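Two-armed robot learns to hang mugs from fewer demonstrations, Zonon lab reports

Saturday, December 3, 2022

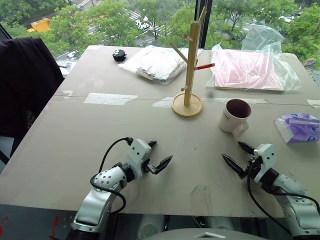
The robotics group at Zonon has published the results of a study on how a robot with two arms can learn household tasks from a small number of human demonstrations. The group says its method, called Endora, reached nearly the same success on the main task as an older method which was trained with three times more data. The paper is written together with the Wasilewska Institute, where the idea was first tested in simulation.

The main task in the study is hanging a mug on a mug tree. For a person it takes a moment, but for a robot it is a difficult combination. The mug has to be picked up in a way that leaves the handle free, then turned, and then the opening of the handle must meet a thin peg. If the handle is wrong by the width of a finger, the mug pushes the stand and the attempt is lost. When the mug lies badly for one arm, the other arm should take it, and sometimes the mug must be passed between the two.

In the usual way of training, an operator guides the robot through the whole task again and again, and a neural network learns to copy the movements. The weak point is that most of each recording shows easy motion through free air. The hard part, when the handle comes near the peg, lasts only a short time, so the network sees little of it compared with the rest.

Endora deals with this by dividing every demonstration in 2 phases, a free phase and a contact phase. The division is made automatically, from the speed of the arms and the distance between the gripper and the nearest object. During training, the contact phase is shown to the network more often and with a finer time step. The free phase is made shorter. According to the authors, no extra sensors are necessary and the operators do not have to mark anything by hand.

The group collected 300 demonstrations for the mug task. The operators changed the position of the mug and the stand between recordings, and other everyday things were left on the table on purpose – the authors write that a network trained on a clean table often fails when something new lies near the target. The recordings were made over several weeks, beginning in September, at different hours of the day, so that the light from outside was also not the same.

In the tests, the new method placed the mug correctly in most of the attempts, also with mugs which were not used in the training. The largest improvement was in the last centimeters of the movement. The older method often stopped in front of the peg or pressed against it without going back. With Endora the arm more often moved away a little and tried again, a behavior that the operators had shown only in part of the demonstrations.

The results are weaker when the mug starts far from both arms. In these cases the robot sometimes took the mug by the handle, and after that it could not be hung without passing it to the other gripper. The passing itself remains slow. The authors also report that very shiny mugs caused errors in the choice of the grasp, and they do not offer a solution for this yet. Transparent glass was not tested.

A smaller part of the paper compares one arm with two arms. With the same number of demonstrations, the two-armed version needed longer training, but it could finish the task from more starting positions. The group considers this a fair price for a robot that should work in a real kitchen, where things are seldom left in the right place.

The household company Tastosia, which supports the project with money and equipment, says it has no plans for a product at this stage. Its interest is in sorting and putting away dishes in canteens, and a first trial outside the laboratory is being discussed for next year.

Zonon will release the training code together with half of the demonstrations. The other half will be kept for a comparison test, open to other research groups. The rules for taking part will be published on the project page when the code is ready.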